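Filed under: Home & Laundry, Small Rooms

Print this post | E-mail this to a friend

So I finally folded everything. All of it. I know I've been promising a laundry post since March, and a few of you have been very patient in the comments (and one of you has not, hi Oduor), but the backlog got so deep that writing about it felt like a lie until I'd done something about it.

Some background for the new people. When we moved into the apartment in Astholm we lost the big closet, the linen shelf and the long table where I used to dump everything. What we got instead was a washer that sings when it's finished and a hallway you have to turn sideways in. For months my system was the couch. Clean clothes went on the left cushion, I sat on the right cushion, and by Friday night I was sitting on the arm.

The first thing I changed was where I fold. I'd tried the bed, and the bed is too soft. You lay a shirt down, it sinks in the middle, and you smooth one sleeve and the other one slides off toward the pillow. You want something flat and hard and about hip height, and you want it pale so you can see the edges of dark things. I'd also say clear it completely before you start. I used to fold around a cereal bowl and my mail, and then wonder why my towels came out with corners like a map of Norway.

The second thing was the basket, and I have opinions! I've owned a tall wicker one (snagged every pair of tights I had), a canvas bag on a metal stand (fell over if you looked at it), and a collapsible thing from Trummer that collapsed mostly while I was carrying it. Now I'm a plain white plastic basket person. Holes in the sides, wipes clean, goes in a corner. It cost me nine dollars and I've stopped looking.

Then the order. My friend Hafþór Kárason, who spent two summers in a hotel laundry, told me to pull out the big flat stuff first and leave the small stuff for last, and I did it his way for weeks before I admitted I hate it. By the time I get to the small stuff I'm bored and I start balling it up. So I go the other way now – little things first, quick wins, a pile growing in the back corner where I can't knock it with my elbow. He says this is wrong. His drawers are nicer than mine, so take that however you like.

What I still struggle with is the thin stuff. A thick towel wants to be folded, it practically helps. Thin cotton comes out of the basket twisted up on itself and you can't even tell which end is which until you've found two corners and pulled them apart. I used to grab it by the middle and shake, and all that does is make new wrinkles. Find a corner, find the next corner along, and spread it out from there. It's slow. I timed myself on a Sunday load and it took me 40 minutes for 18 pieces, and I'd guess half of that was me hunting for corners. 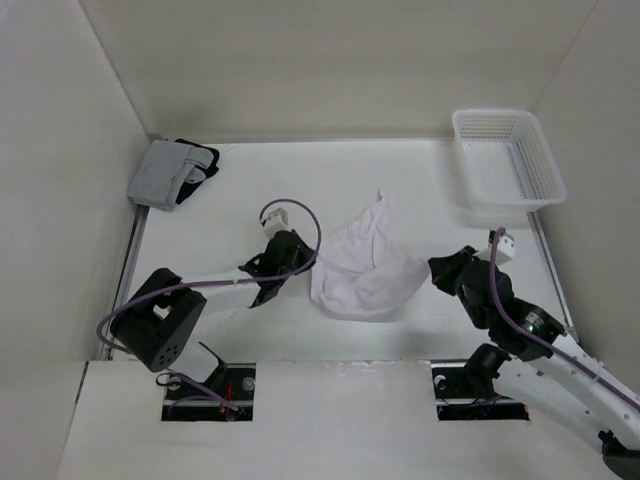 Thin cloth, crumpled, waiting to be sorted out.

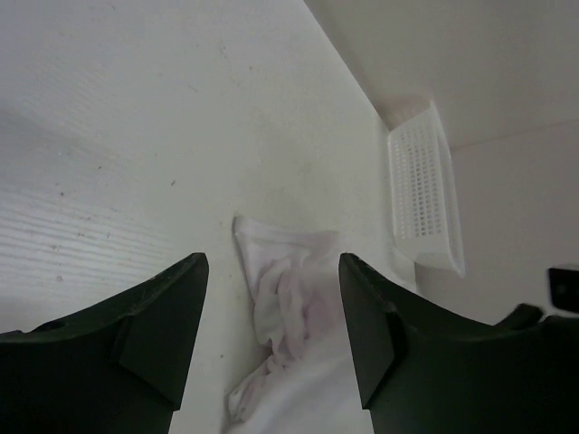 If you get a piece that really won't lie flat, leave it for a minute and do two easier ones. I don't have a scientific explanation but I'm always less annoyed when I come back to it. And press with the side of your hand, from the middle outward, before you make the first fold. I skip this all the time and then I have to unfold and start over, muttering.

About ironing, which a couple of you asked for: no. I own an iron. It lives behind the vacuum and it came with us from Drallodport and I think it has been plugged in twice. If I take things out of the dryer while the singing is still going on, they're fine. If I forget, they're wrinkly, and I wear them wrinkly, and so far my office has coped.

Also the Plaltivex shelf dividers did arrive, thank you to everyone who recommended them. I've put in four so far and the T-shirts are standing up like books. The sweaters are not having it. They slump over the top by the second day, so I might move those down to the bottom shelf and go back to a regular stack.

Next up is the sock bag, which I've been avoiding. It's an actual bag, it hangs on the bathroom door, and everything in it is single. I'm giving each one until the end of the month to find its partner and then they're dust rags. If you've got a better idea (Oduor, puppets don't count), leave it in the comments.

Print this post | E-mail this to a friend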